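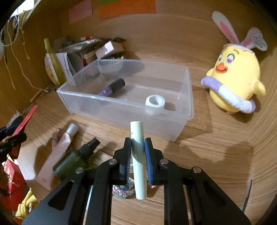

Figure 3. Open storage box of clear translucent plastic on a light wood-grain table, with two items inside and others nearby.

4. Where small household objects are kept

4.1 Scope of this section

Section 3 dealt with furniture and fixed storage. The present section turns to the smaller containers in which people place items that have no settled position in the home. We use the term "open holding container" for any box, tray, bowl or basket that has no lid, or whose lid is not in use, and that stands on a surface at or above sitting height. An open holding container of the commonest type in our material, the rectangular plastic box, can be seen in Figure 3. Drawers, cupboards and boxes kept under beds are left out, as they were covered in Section 3.2.

The distinction between open and closed storage is an old one in the study of domestic order, but it has mostly been applied to kitchens. We wished to know whether it also holds for tables and desks in rooms with mixed use, where eating, paperwork, grooming and hobbies may share one surface in the course of a day.

4.2 Households and procedure

The sample for this part of the study was made up of 20 households, drawn from the two towns described in Section 2. Of these, 16 completed both visits. The remaining four completed the first visit only and are used below for the description of containers, but not for the analysis of change. Households in Ovholm were mainly flats with a single living space. Those in Zornthorpe were mainly terraced houses with a separate dining room, though in several cases the dining room served as a place of work.

The first visit took place in January and the second after an interval of seven weeks. At each visit the researcher asked the main respondent to name every open holding container in the room, to say what it was for, and then to go through its contents one item at a time. The respondent was asked three things about each item: when it had last been used, where it would be looked for if it were lost, and whether it had a "proper place" elsewhere. The wording of the third question was taken from the pilot, in which respondents had used the phrase without prompting.

Respondents were asked not to tidy before the visit. We have no means of checking how far this request was followed. Two respondents said that they had tidied out of habit, and their records are marked accordingly in the data. Leaving them out does not alter the pattern of results.

Interviews were held between 10 a.m. and 4 p.m. and were transcribed in full. Coding was done by the first author and by Fadwa Younis, working separately. Where the two codings differed, the passage was read again by both and a joint decision recorded. Most differences concerned items with more than one use, such as tape, string and scissors, and were settled by giving priority to the use named first by the respondent.

4.3 Stated purpose and actual contents

Respondents seldom had difficulty in stating the purpose of a container. The purposes given were narrow ("for post", "for sewing things", "for chargers"), and in most cases at least part of the contents agreed with them. Full agreement was rare. A container described as being for one class of item would as a rule hold items from one or two other classes as well, and the respondent would often express mild surprise on reaching them.

Items outside the stated purpose fell into two groups. The first consisted of things used in the same room but kept elsewhere, which had been put down in the container at the end of some task and had stayed there. The second consisted of things on their way to another room. Following Milošević, we call these "resting" and "passing" items respectively. The terms are convenient, but the boundary between them is not firm. A passing item that has not moved by the second visit is hard to tell from a resting one, and some respondents described the same object in both ways in the course of a single interview.

Resting items were in general small, light and without a strong link to any one activity. Rolls of tape are typical of the group. Bottles and tubes of various kinds were also frequent. Their proper place was usually given as the bathroom or bedroom, but the respondent would add that they were used at the table and that carrying them back was not worth the trouble. In such cases the proper place appears to work as a matter of principle only. It is known, it can be stated, and the object is not in fact kept there.

4.4 The effect of visibility

Earlier work on storage has tended to treat visibility as a property that a container either has or lacks. Our material suggests that a finer division is needed. In an opaque basket the upper layer of contents can be seen from above, while the lower layers cannot. In a clear or translucent box the contents can also be made out from the side, by a person who is seated. This difference in viewing position was mentioned by respondents in both towns, and it bears on how the containers are used.

With opaque containers, respondents described searching by hand, often by lifting out the upper layer and setting it on the table. Items taken out in this way were not always put back. With clear containers, respondents more often said that they would look first and reach afterwards. They also gave fuller and more accurate lists of the contents when asked to name them from memory with the container out of sight, a check that was added at the second visit.

It should not be concluded from this that clear containers are better kept. Several respondents reported that they disliked seeing the contents and had for that reason moved the box to the far end of the table or placed it behind another object. One respondent in Zornthorpe had bought a clear box, found that it "looked a mess from every side", and replaced it within the study period with a lidded one. The old box was then used for the overflow from the new one.

4.5 Objects beside the container

A further class of object was not foreseen in the design. It consists of things that stand next to an open holding container but are never put into it. Soft toys, ornaments, framed photographs and plants make up most of the class. When asked, respondents said that such objects were "out" and not "put away", and they were firm in this even where the object had arrived on the table by chance.

The presence of these objects seems to fix the position of the container itself. In households where an ornament or toy stood beside the box at the first visit, the box was generally found in the same place at the second. Where the container stood alone, it had more often been shifted along the table or moved to another surface. The numbers are small and the finding should be read with care. It does agree with the account given in the Nider study, where decorative objects were said to act as markers that other things are arranged around.

4.6 Change between visits

For the 16 households visited twice, we compared the contents of each container item by item. Items that matched the stated purpose had the highest rate of turnover, as would be expected of things in regular use. Passing items came next. Resting items changed least of all. In many cases the same resting item was found at both visits in the same corner of the container, and the respondent could not recall having handled it in the interval.

This result runs against the view, common in advice literature, that stray items build up in a steady manner until a container is cleared. In our material they built up quickly at first and then hardly at all. Once a container held a few resting items, new ones tended to be put elsewhere - on the table itself, on a chair, or in a second container. Respondents spoke of a box being "full" when it was well short of its physical limit. What they meant by full, and how the point is reached in households with children, is taken up in Section 5.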